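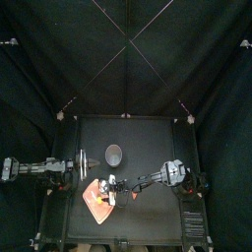 Giving up the car, eight months on

We sold the car in June. It was a small Studell with over 3,189 miles of unexplained rattling behind it, and the garage wanted 700 pounds to make it pass another year. I said no, and we have been without one ever since.

Romholm is not a bad place to do this. The bus into town stops at the end of our road and the walk to the station takes me 25 minutes if I cut through the allotments. The trouble is anything after eight in the evening, when the buses drop to one an hour and the last one sometimes doesn't turn up.

Shopping was the first thing to change. I used to do one big trip a fortnight. Now I go to Ranasinghe on the corner four times a week and carry it home in a rucksack. It costs a bit more per item, but we throw far less away, and the bill at the end of the month is much the same.
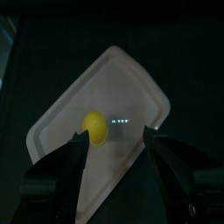

Heavy things are still a nuisance. Compost, paint and cat litter all have to be delivered or begged. Gayan Akanda next door has a van and has been very good about it, though I try not to ask more than once a month. I pay him in marmalade.

Visiting Kári is harder. She lives out past Prurkerska, which was forty minutes by road and is now two trains and a taxi. We've been five times since the summer – before that it was most weekends. I do miss that.

I looked at hire cars again on 9th February and the price for a weekend had gone up. We may book one for Easter anyway, if the trains are on diversion.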